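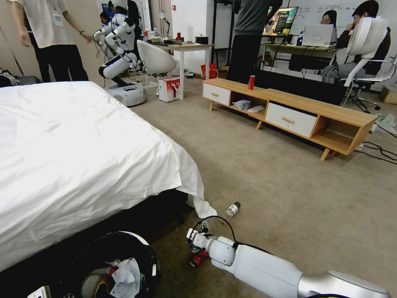 Dindden halts tidying trials after robot arm fails to let go

Dindden has stopped unattended running of its Lota household robot after a fault in which the arm kept its grip on an object while the control software reported that the gripper was open. A worker at the company's office in Won had two fingers pinched while trying to free the object. The skin was not broken and the worker was back at a desk the same afternoon, the company said.

The fault happened in March during a routine floor-clearing session. Lota is being trained to pick up everyday clutter from a bedroom or living room floor, such as drink cans, bottles and used tissues, and to drop what should be thrown away into a trash bin.

According to a notice Dindden sent to its test partners, the robot had picked up a soda can and carried it to the bin. The software gave the command to open. The fingers moved slightly and stopped, still holding the can. The system then marked the drop as complete and started planning the next pickup.

A worker standing nearby saw the can in the gripper, took it to be a missed drop, and reached in to pull it loose. At that point the robot began its next approach and closed its fingers again. The worker pressed the stop button with the other hand.

Dindden said the stop button worked as intended. It cut power to the arm, but the gripper is designed to hold its position when power is lost so that it does not drop things on people or floors. A second worker had to back the fingers off by hand using the release screw behind the wrist. The screw sits under a cover, and the tool needed to open it was in another room.

The company traced the false report to Serow, the software layer that passes commands between Lota's planner and its arms. Serow reads the position of the gripper motor to decide whether the fingers are open. In this case the motor had turned but the fingers had not followed all the way, and the software did not compare the two.

A review of stored logs found that it was not the first time. Out of 2991 pickups recorded on the current version of the software, 114 showed some mismatch between the position of the motor and the position of the fingers. Most were small and cleared up within a second. In 2 cases, including the one in March, the gripper stayed shut while the robot moved on to a new task.

The earlier case had been logged as a failed drop and was never passed to the safety team. Dindden said it has changed the form its operators fill out. There is now a separate entry for any object still in the hand after an open command, and it goes to the safety team by default.

The mechanical side is less settled. The grippers on the arms involved had run for some 2000 hours, and the company said it found wear in the linkage between the motor and the fingers when it took one apart. It has not said whether the wear caused the fault or only made it more likely. Sticky residue from drink cans is also being looked at. The maintenance schedule in force at the time called for the fingers to be wiped down but did not call for the linkage to be opened.

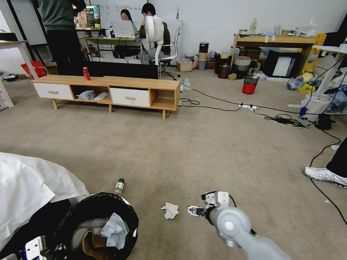
TESTING AND SAFETY

Floor clearing is one of the harder jobs for a household robot to do well. A can has a known shape and is stiff enough to grip firmly. A crumpled tissue is light, changes shape when it is touched and gives very little back to the sensors, so the robot may have trouble telling whether it is holding one at all.

Dindden said that difference played a part in how the fault went unnoticed. Developers had earlier lowered the amount of checking done after a drop, as the finger sensors kept raising false alarms on tissues and thin plastic. The looser setting was meant for soft items only. It was applied to everything on the pickup list – cans and bottles included – and stayed that way through later updates.

The original setting is back in place for hard objects. For soft ones, the robot now has to open its fingers, lift away from the bin and take a second look before it can start another pickup. Test crews say the extra step makes sessions noticeably slower. The company has accepted the delay for now and has not set a target for bringing the speed back up.

Other changes took effect right away:

A person must be assigned to the stop button whenever an arm is live, and may not do any other job at the same time.

Nobody may take an object out of a gripper until the arm has been stopped and the status light confirms it.

The tool for the release screw is to be kept on the robot's base.

Bins and other drop targets must stand where the operator can see the fingers open.

Sessions with an operator in place resumed at the Won office after the new rules were read out to staff. Unattended sessions remain off at all sites, and test partners have been told not to switch them back on themselves, even if their own units show no mismatch.

Partners have been asked to send in their gripper logs and to report the hours on each arm. Units with high hours will have the linkage swapped before they run again. Dindden is paying for the parts but said it is short of replacement linkages, and some partners should expect to wait into the summer.

One partner site had complained before the March fault that its robot sometimes carried things past the bin. The company confirmed it received the complaint and said it was treated at the time as a navigation problem. Those logs are now part of the review.

The release screw may also change. A lever that can be worked without a tool was considered in the first design of the gripper and dropped over concern that it could be knocked by furniture and let go of a heavy object. Dindden said it is testing a guarded version of the lever and will decide whether to fit it to existing arms once those tests are finished.

An update to Serow that compares finger position with motor position before each new task is being tried on arms at the Won office. It will go to partners separately from the hardware repair. Until both are in place, the company's written advice is to treat any closed gripper as holding force, whatever the screen says.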